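Sander Home Lab
Study participants and part-time chore raters

Location: Mosville, with some work from home
Openings: 12 study participants, 6 part-time raters
Type: Paid, short term
Reports to: Household Tasks group

About the work

Sander studies whether machines can do ordinary household and shop-floor chores well enough to be worth having. We have been at it for several years and our present answer is "a few of them, some of the time." A robot arm can pick up a mug and put it down in the right place on a good day. Clearing a counter after breakfast, with people walking through the kitchen and a wet sponge where the sponge shouldn't be, is a different job.

We want people who know that second kind of job. You do not need a background in robotics, and for the participant places we would slightly prefer that you don't have one. Our engineers are good at saying what the arm did. They are less good at saying whether you would have to do the chore over again after it.

The project is called Etim. It covers two kinds of work. The kitchen side deals with dishes, cups, sinks, counters and cupboards. The shop side deals with small-parts sorting, shelf restocking and wiping down a bench at the end of a shift. Most of the openings in this notice are on the kitchen side. Much of the kitchen work is tried in simulation first, so a good part of what you look at will be computer-rendered.

We are hiring for two roles. You may apply for both, but you can only hold one at a time. Participants supply the standard we judge the machines by and raters apply it, and we don't want the same person doing both.

Role 1: Study participant

Participants come to our building in Mosville for six visits over two months, starting in June. Each visit lasts up to three hours including breaks. You will do chores the way you do them at home while we take notes, and then you will watch a machine try the same chores and tell us what you think.

Typical visits include:

- Washing up after a meal for two, by hand, in our test kitchen
- Putting away cups, plates and bowls in cupboards you did not organize
- Wiping a counter that has things standing on it
- Sorting a bin of mixed hardware into trays (two visits only)
- Watching recorded and simulated robot runs and stopping them when you would have stepped in
- A sit-down talk at the end of each visit, usually 20 minutes

There is no right way to do the chores. If you stack wet cups upside down on a towel, do that. If you leave the pan to soak and walk away, tell us you would leave it and for how long. Habits like these are what we are missing. Our task lists were written by people at desks, and early participants pointed out that "wash the dishes" had no step for scraping plates.

You can take part if you:

- Are 18 or older
- Do at least half of the dishwashing or kitchen cleanup where you live, or do it for pay
- Can stand at a counter for up to 30 minutes at a time, or would use our lowered counter, which has knee space for a wheelchair
- Can get to Mosville for all six visits
- Are comfortable speaking and reading everyday English

We are especially short of people over 65, people who cook for five or more, left-handed people, and people who have limited grip strength in one or both hands. A machine that can only help someone who doesn't need it is not much use, and our first group leaned heavily toward people in their thirties.

Pay for participants is $800 for the full set of six visits. It is paid in two halves, one after the third visit and one after the last. If you leave early you are paid for the visits you finished. Parking is free and we refund bus fare both ways.

Role 2: Part-time chore rater

Raters watch short runs and score them. A run is one attempt at one task, such as moving a cup from the counter to the sink. You score it on a form, write a sentence or two, and go on to the next. The work is steady and repetitive. Some people like it and some find out in the first week that they don't, so please read this section closely before applying.

Hours are 15 to 20 a week. The first two weeks are in Mosville for training. After that you can work from home with a laptop we lend you, and come in one morning every other week to compare scores with the other raters. Work from home can be done at any time between 7 a.m. and 9 p.m.

Pay is $24 an hour, including training. The position runs for five months. A few raters have been kept on after earlier rounds, but we can't promise it and you should not plan on it.

For each run you will answer:

- Did the task get done, partly done, or not done?
- Was anything bumped, dropped, spilled or left in a bad place?
- Would a person need to fix anything afterward?
- How long would you have put up with it before doing it yourself?

The last question gets the widest range of answers and we have kept it for that reason. A slow machine may be fine when you are in another room. The same machine is a nuisance when you are waiting to use the sink.

You will also mark what we call soft failures. The task is finished by the letter but a person would not accept it. A mug placed in the sink on its side, directly over the drain, counts as "in the sink" to the software. A cup set down with its handle against the wall counts as "on the counter." We need raters who notice this sort of thing and will mark it the same way late in a session as they did at the start.

We look for:

- Patience with detail, and consistent judgment over a two-hour sitting
- Clear, short writing
- Experience in any job where you checked or cleaned up after other people's work: dish room, hotel housekeeping, stocking, home care, school kitchen, laundry, line inspection
- A home internet connection good enough for video
- Willingness to say "I can't tell from this" when you can't

A degree is not required. Past raters who did best came from restaurant and care work.

What the runs look like

Kitchen runs come in two forms, real and simulated. Real runs are filmed in our test kitchen. Simulated runs are drawn by the computer and look plainer. The kitchens in them are ordinary kitchens, with counters, sinks, cabinets and the usual clutter. You will see many of them from close to the robot's hand, so the thing it is holding may block a good share of your view. Part of training is learning to judge placement from that angle, and learning when to ask for a second view. 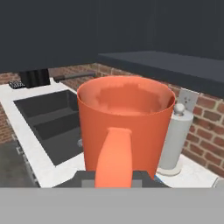
Simulation lets us try the same chore many times without breaking anything, and it lets us move things a little between tries. It also leaves out a lot. Water and grease are handled badly or not at all in ours. A simulated mug has nothing left in the bottom of it unless somebody puts it there. For this reason, scores from simulated runs are kept in a separate table and are never combined with scores from real ones. Please don't make allowances for either kind on the form. Score what you see and use the comment box for the rest.

In our last round, raters scored 257 real kitchen runs. The arm did reasonably well with single rigid objects on a clear counter. It did poorly with anything stacked, anything soft, and anything that needed two hands. Towels were the worst category. We share results like these with raters and participants at the end of each round, including the ones that make us look bad.

Safety

Participants do not work within reach of a moving robot. You will do your chores at one station, and the robot station is behind a clear panel. A staff member stays at the stop button during every live run. Knives and glassware are not used when the robot is running. Raters working from home have no contact with the equipment at all.

Recording and privacy

We film participants' hands and forearms during chores and record voices during the talk. Faces are not filmed. Recordings are stored under a number, and you can ask us to delete yours up to 30 days after your final visit. Raters are not filmed. Both roles sign an agreement not to share runs outside the study. You are free to tell people what you do and what you think of it.

The tool raters use is called Sadus. It runs in a web browser and takes an afternoon to learn. Your comments in Sadus go to the engineers under your rater number.

How to apply

Applications are open until the places are filled. Use the form on the Sander careers page and choose "Etim participant" or "Etim rater." Paper forms are at our front desk from 9 a.m. to 4 p.m.

Participants: tell us who you live with, how many meals a day get cooked, whether you have a dishwasher, and which kitchen chore you would hand over first. A few lines is enough.

Raters: send a list of past jobs and answer this in under 150 words. You asked someone to clear the table and wash up. They say they are done. What do you check?

We reply to everyone, normally within two weeks. Raters who pass the first step do a paid one-hour trial scoring a small set of runs. Participants have a short phone call, mainly to go over dates.

If you need a form in large print, an interpreter for the phone call, or a change to the visit schedule, write it in the notes box and we will arrange it before your first visit. Current Sander employees and people living with them can't apply for either role.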